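Marbled paper bookmarks with a shallow tray

Marbling is a good way to use up offcuts of paper, and a bookmark is about the right size for a first try. The method below uses marbling inks floated on plain water, so there is no thickening agent to mix the day before. The patterns come out softer and less controlled than they would on a proper size bath, but the setting up takes very little time and the clearing away even less.

I do this with a Thursday evening group in Fostham and most people go home with several finished strips.

You will need

A shallow tray, at least 32 cm long
Floating marbling inks in two or three colours
Uncoated paper or thin card, 200 gsm for the bookmarks
A heavier card, 300 gsm, if you want to mount them
A dropper or small brush for each colour
Cocktail sticks
Newspaper, cut into strips as wide as the tray
A flat board or rack for drying
Ribbon or embroidery thread
A hole punch, ruler and craft knife

Ordinary acrylic paint will sink. Some people get it to float by thinning it, but I have never had much luck that way. The inks I use are the Yusof ones, sold in small bottles, and the blue and the dark red both spread well. The yellow is weak and needs twice as many drops.

Preparing the paper

Cut the paper before you start, while your hands are dry. A strip 22 cm long and 5 cm wide gives you room to trim the ends afterwards. Write your name in pencil on the back of each one if you are working with other people, as the strips look much the same once they are drying together.

Very glossy paper won't take the ink. Watercolour paper works but has a texture that breaks up the fine lines. Plain cartridge paper is the easiest to get hold of and gives a clear print.

Setting up the tray

Fill the tray with cold water to a depth of 3 cm. Leave it to settle for a few minutes so that the surface is still. Draw a strip of newspaper across the top from one end to the other to lift off any dust.

Put the tray where you can reach it from both long sides if possible. Lay newspaper down next to it for the wet prints, and have the drying board close by so that you aren't carrying dripping paper across the room. 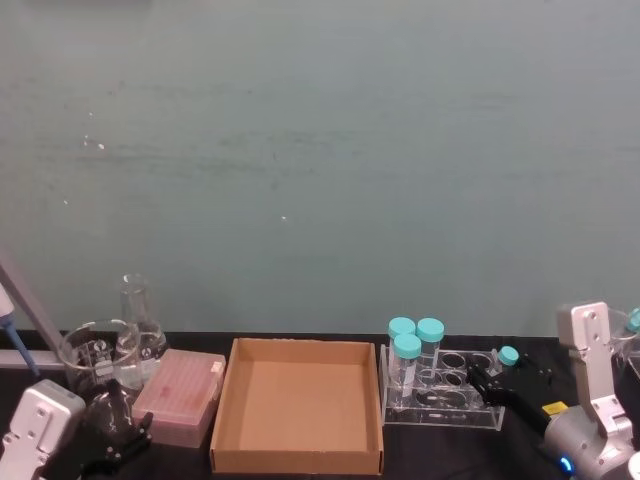
Floating the ink

1. Shake each bottle well. Load a dropper or brush with the first colour and hold it just above the water. Let one drop touch the surface gently. It should spread into a pale disc. If it sinks, you are dropping it from too high up.

2. Put the second colour in the middle of the first disc. It will push the first colour outwards into a ring. Carry on alternating until you have a set of rings, then start another set further along the tray.

3. Add a drop of plain water with a trace of washing-up liquid where you want a clear space. Use very little – too much will drive all the colour to the sides and you will have to change the water.

4. Draw a cocktail stick slowly through the rings. Long straight strokes make feathered lines, and small circles make swirls. Stop sooner than you think you should. The colours turn muddy if they are worked for long.

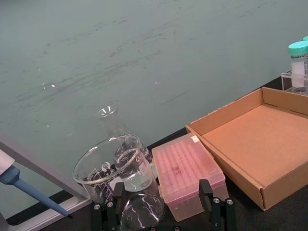

5. Hold a strip of paper by its two short ends so that it sags in the middle. Lower the middle on to the water first, then let the ends down. This pushes the air out sideways. A trapped bubble leaves a white spot.

6. Leave it for a count of five, then lift it from one end and let it drain over the tray. Lay it face up on the newspaper.

7. Clean the surface with a newspaper strip before you start the next pattern. You can sometimes take a second, paler print from what is left, and these make good backing papers.

Drying and finishing

Leave the prints flat overnight. They will curl a little. When they are fully dry, put them between sheets of clean paper under a pile of books for a day.

Trim each strip with a knife and metal ruler. For a stiffer bookmark, glue the print to the heavier card with a thin layer of PVA and press it again before cutting. Libor Kratochvíl rounds the corners of his by drawing round a small coin, and they do last longer in a bag that way.

Punch a hole 1 cm from the top edge. Fold a length of ribbon in half, pass the loop through the hole and pull the ends through the loop.

If the print is very faint

Try fresh water first. Then check which side of the paper you used, as some makes have a smoother side that takes less ink. Warm water can also make the colours spread too thinly.

Spare prints can be cut up for gift tags or used to cover matchboxes.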